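Most people who sell their spare dishes do it by the boxful, for whatever the first caller offers. A little sorting and a written list will usually get you more, and it keeps the things you meant to hold on to from going out the door by mistake. This page covers how to go through a household's worth of dishes, match up the sets, check for damage, write the list, and pack what leaves the house.

I wrote it after clearing my aunt's kitchen and dining room in Villalba. Her list ran to 868 pieces, counting saucers and lids. Yours will be shorter, but the order of work is the same.

## What you need

- A notebook, or a spreadsheet if you can keep a laptop away from the sink
- Low-tack painter's tape and a soft pencil
- A flexible tape measure
- A small flashlight
- Two or more old towels or a thick cloth
- Packing paper (plain newsprint, no ink)
- Small boxes, the kind sold for books

Set aside a whole day for a normal kitchen. A dining room cabinet is another half day.

## Step 1: Clear a work surface

Pad the surface before you bring anything to it. A folded towel is enough on tile or stone, where a bowl set down a bit hard can chip at the foot. On a wood table a thick cloth will do.

Work in daylight if you can. Hairline cracks are hard to find under a ceiling lamp.

Bring dishes over a shelf at a time. Don't empty every cupboard at once. You'll run out of room, and you'll forget which lid was sitting with which pot.

## Step 2: Sort by pattern, then by shape

Start with the decoration. Put everything with the same print together, whatever size it is. Then split each group by shape: dinner plates, side plates, soup plates, cereal bowls, serving bowls, platters, cups, saucers.

Plain white is the slow part. Two white plates from different makers can look alike until they're stacked. Check these:

1. The foot ring. Is it glazed or bare, and how wide?
2. The rim. Flat, raised, or rolled?
3. The color. Hold the two edges together. One is often creamier.
4. The mark underneath, if there is one.

Measure across the widest point and write the size on a bit of tape. Platters and other ovals get two measurements, long way first.

Watch for prints that have been replaced over the years. My aunt had side plates marked Nendico and dinner plates marked Parnel with nearly the same vine around the edge. I had them down as one set until I turned them over.

## Step 3: Check each piece

Do this with clean, dry hands. Hold the piece over the towel.

**Rim.** Run a fingertip slowly around it. You'll feel a small chip (a "flea bite" in most listings) before you see it. Go gently, as a fresh chip can cut.

**Cracks.** Shine the flashlight from behind on thin china. A crack shows as a dark line. For thicker ware, rest the piece on your fingertips and tap the rim with a knuckle. A sound piece rings; a cracked one gives a dull knock.

**Crazing.** This is the fine net of lines in the glaze. Some buyers don't mind it, others won't touch it. Write it down either way.

**Print wear.** Tilt the piece toward the window. Prints applied over the glaze wear away with years of dishwashing and scrubbing, and you may see thin or scratched spots. Prints that were stretched or laid down crooked at the factory are a different matter and don't count as damage, though I note them.

**Stains.** Gray lines on a dinner plate are usually metal marks from knives. A paste of baking soda and water takes most of them off. Brown marks may be food or may be in the glaze. Soak first in warm water with dish soap and decide afterward.

Don't use bleach on old china. It can get under the glaze through a crack and lift it.

## Step 4: Write the list

One line per type, not per piece. I use these columns:

| Lot | Pattern | Shape | Size | Quantity | Condition | Keep / sell / give |
|---|---|---|---|---|---|---|

Damaged pieces get their own line, even when they match. "Quantity" should mean the number somebody could put on a table without turning a chip to the back.

For condition I stick to four words: good, worn, chipped, cracked. Longer notes go in the notebook under the lot number. Arne Böttcher, who deals in secondhand tableware and helped me price the better things, uses a grade from one to ten. I found I couldn't tell a six from a seven by the end of the afternoon.

Cracked pieces shouldn't be sold for eating from. List them as decorative or keep them for plant pots.

## Step 5: Photograph the lots

A buyer wants to see the shape, the print and the worst flaw. Use a plain background or a cloth with a simple pattern, and keep the same one all the way through so the lots look like they belong to one sale. Turn off the flash. If you get glare on the glaze, move the piece a little farther from the window.

Take the maker's mark as a separate close-up and write the lot number beside the photo in your list.
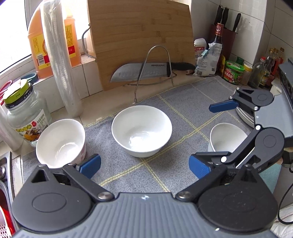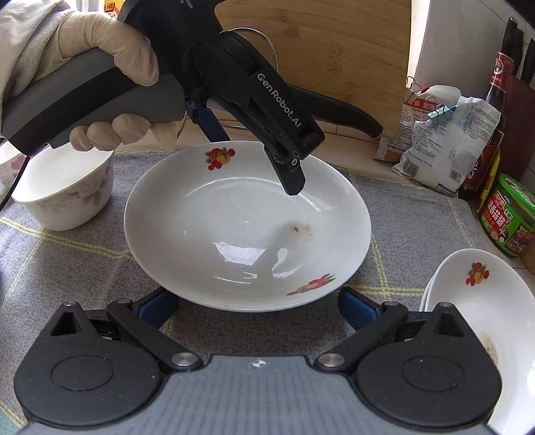
*Top: white bowls on a padded counter. Bottom: an oval plate with a fruit print.*

## Step 6: Pack what's leaving

Line the box with crumpled paper. Wrap each plate in its own sheet, then bundle them in fours. Stand plates on edge, never flat. Bowls nest with a double sheet between them. Cups go on top, upside down, with paper in the bowl of each.

Fill every gap, close the flaps and give the box a gentle shake. If anything moves, open it and add paper.

Write the lot numbers on two sides of the box as well as the top. Leave the painter's tape off decorated areas – it can pull up worn gold or loose print if it sits for months.

Keep a copy of the list with the boxes and another somewhere else. If the dishes are going to more than one relative, have each person sign next to the lots they're taking.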